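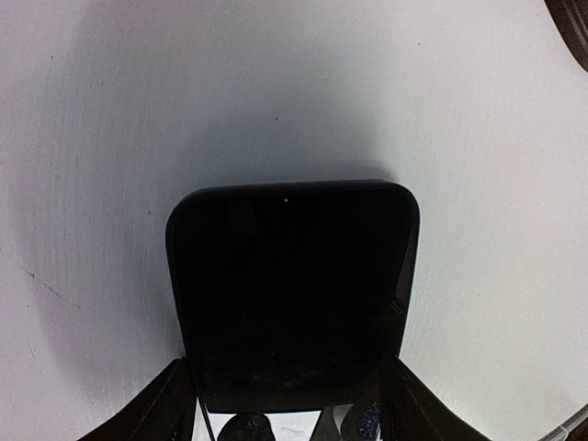
Demonstration collection for the cabled-device task closed at the Arnadholm site in November with 2,118 accepted episodes. All were recorded by remote control from the operator station; hand guiding was dropped after the first block because the operator's forearm kept blocking the wrist view. Held between the fingers, the device is black against a pale surface in that view, and the small green light near its top edge is the feature our labelers use to confirm orientation. The cable runs down past the left finger and is thin enough that the current segmentation model loses it in shadow. We have asked Demport for a revised model.

Rejected episodes: 249. Of these, 113 were rejected for cable snag and the remainder for operator timeout or dropped grasp. Snags fell after the approach angle was changed, but the change also lengthened the mean episode, and the training split had to be rebalanced.

The Lazarević controller was updated once during the period. Episodes recorded before the update carry a different time offset between gripper state and wrist video. A correction script has been applied and spot-checked on 90 episodes. Two showed residual drift and are held out pending review.

Open items for the next period: retrain on the corrected set, repeat the placement test with an operator new to the station, and decide whether hand guiding is worth keeping for the final insertion step. Spending is within the approved budget. No change to the end date is requested.

Sindmont Teleoperation Program | Progress report | Contact the program office | Back to top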